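Setting up the Grollo hand-held gripper kit

I've had the Grollo kit from Famgate for 37 days now, and I finally have a setup routine I like (the manual skips half of it!). It cost me $291, and you get two grippers in the box.

First, clear your table and open the fingers all the way. Look at both markers from the camera side – if either one is blocked, loosen the mounting block screws and nudge it over.

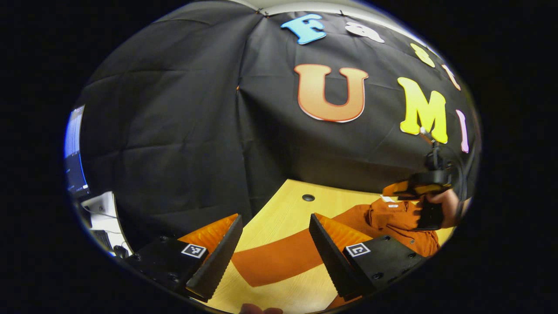 Fingers open, with a marker on each block.

Next, squeeze and release three times, slowly, so the software learns your full range. Mine froze on the first try, so I restarted it and went again. Then save the profile before you unplug anything! I lost one in July and had to do the whole thing over.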